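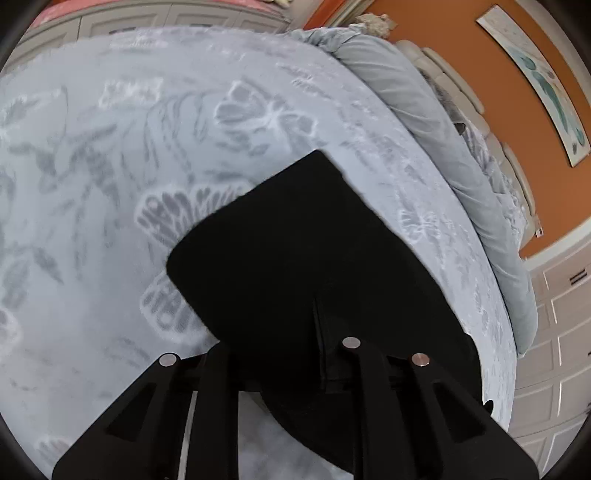
One reply from Trorkwood said the pins wear before the pads do, so check those first.

- Agree, up to a point. Ours get looked at every 50 grasps.
- Push each arm sideways by hand. If it rocks, change the pin.
- Grease sparingly – black cloth picks up lint and then so does the joint.
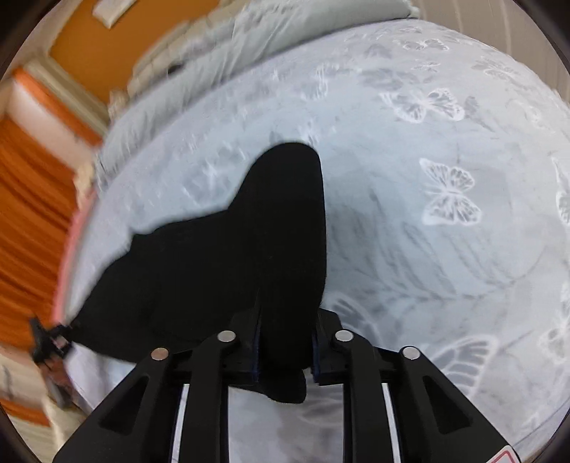

*R. Haddow*

- Pads: wipe, dry, close the jaws on thin fabric and tug.
- If it slips, swap both pads together.
- Log the change under Moschos, entry 107.
- Pause for questions, then the Ketilness spares list.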